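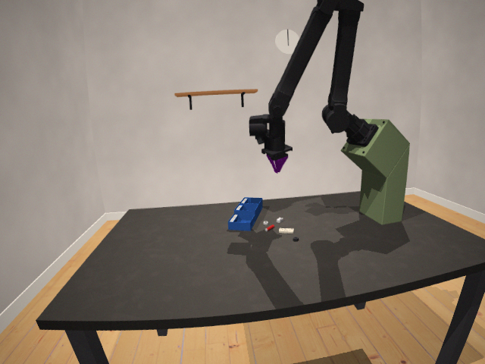

Black arm on the olive-green base, dark gray table.

January, 7:40 p.m.

Balance board trial, second week. Set the Plondberg to its lowest tilt for the first block and the middle setting for the second. Each block was 3 sets of 200 seconds, with 2 minutes seated between sets. Ankle strategy held through set two. In set three the correction moved up to the hips, left side first.

Hiyori Oshima wants beanbag tossing added next. I would leave it until stance time is stable, as the toss changes both the visual target and the trunk load. Entered her request under item 1686 in the Kobori log anyway.

The Distus putty (firm) is too stiff for the pinch series. Went back to medium. Grip fatigue set in later and the thumb stayed opposed.

Anoma Karunaratne returned the weighted vest. One shoulder strap slips under load. Asked Carkemen for a replacement buckle.

Tomorrow: foam pad, eyes closed, same timing.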